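Clause 2 of the Votmont procedure stated that no arm was to close its gripper until the other had been confirmed open. Firdevs Kozan had written it in September, after the second collision, and had signed each of the 1,093 log entries since.

She read the clause aloud at the start of the shift, as the clause required. Then she watched the rack. 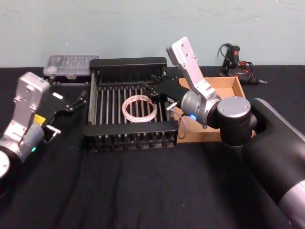
Confirmed by whom, Cauã Siqueira wanted to know. The text gave no name. If the left arm reported itself open, that was a statement by the left arm, and clause 70 did not admit statements by equipment.

Kozan checked clause 70. He was correct.

She pressed hold, took a red pen and wrote "by the operator, by eye" in the margin. Siqueira initialled it. The log had no column for amendments, so she ruled one, entered the time as 16:40, and released the hold.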